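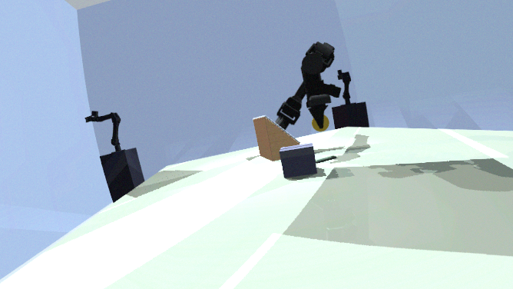 The Geltora test scene in simulation, with three robot arms, a wooden wedge, a block and a yellow sphere.

Geltora is a simulated test environment for comparing robot arms, grippers and arm controllers. It was written by the Polish engineer Czesław Rutkowska and is used mostly by small laboratories which want to try a gripper in software before they buy or build it. The current version was released in February 2024.

Name and origin

The name was first given to a collection of scripts for checking finger lengths. Rutkowska later joined these scripts with a physics engine and a simple renderer, and the name stayed. The older scripts are still included in the package, but they are no longer maintained.

Scene

The standard scene contains a table and a small set of objects with simple shapes. The shapes were selected because each of them causes a different difficulty. A sphere gives the fingers very little contact area and rolls away if they do not close at the same time. A wedge has a sloped face, on which parallel fingers slide upward. A block is easy to hold, but it becomes more difficult when it stands close to another object, so that one finger has no free space to go down.

Several arms can be loaded into one scene. Only one of them is normally under test, and the others may be kept in a fixed pose. Users can change the position of the camera freely - the results do not depend on it, except in tests where the controller receives camera images as its input.

Test procedure

One test series consists of 100 attempts for each object. At the start of every attempt the object is moved by a random distance of up to 15 millimeters from its nominal place. The arm must grasp the object, lift it and hold it for 2 seconds. An attempt in which the gripper touches the table is recorded separately, and it is left to the user whether to accept it. A complete series takes around 2 hours on an ordinary office computer.

Grippers and controllers

Two gripper models are supplied with the package. Dritlow has two stiff parallel fingers, while Prata has softer fingertips, which are simulated with a spring model. In the comparison published with the release, Prata performed better on the sphere and Dritlow was more regular on the block. The difference on the wedge was small and depended mainly on the angle of approach.

The default controller, Juvau, follows a planned path and reduces speed shortly before contact. It can be replaced by the user's own controller through a text configuration file.

Limitations

Friction is treated as equal on all faces of an object, and this makes wooden parts easier to hold than in reality. The spring model of the Prata fingertips also becomes unstable at high closing speeds. A correction was planned for May but is not yet part of the package.

See also

Robot end effector
Grasp planning
Physics engine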